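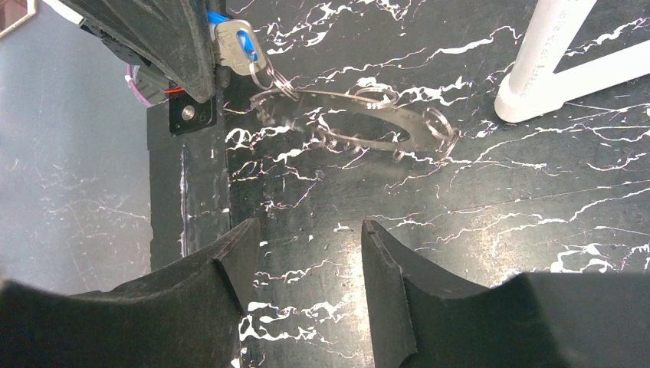

Good morning, and thank you for joining the Friday session on key control in shared buildings. The Prirkar Housing Association manages 22 properties, and until last September each of them kept its own key log. A key such as the silver one shown, with a blue insert in its head, might be entered as "blue," "side door" or "spare," depending on who was at the desk. Under the new policy, every key is entered by number only. Colors may still be used for sorting, but they are not a record.
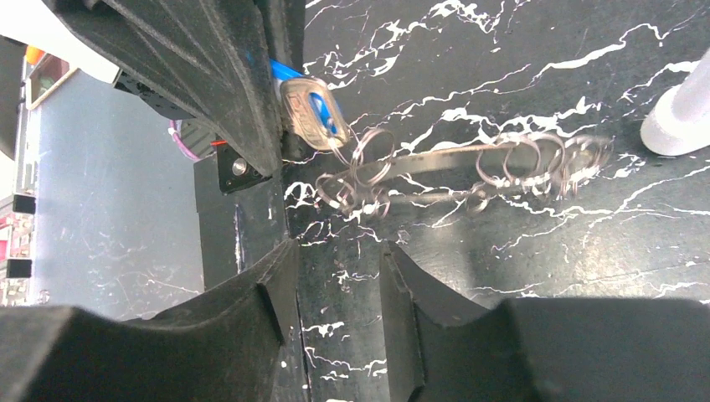 Wilfredo Estrella
Head of Building Services, Prirkar Housing Association

Slide 2. The audit at Drurnside covered 3045 keys. Pause for the table. Note that contractor keys were the largest group with no return date.

Slide 3. Contractor keys are now issued for one working day and signed back by 18:00. Graneck House has followed this rule for 11 months. Late returns are reported to the site manager the next morning.

Slide 4. Lock changes. Residents must receive written notice before any shared door is rekeyed. Refer to the form in the handout.

Questions are to be held until after the Kioko Court update.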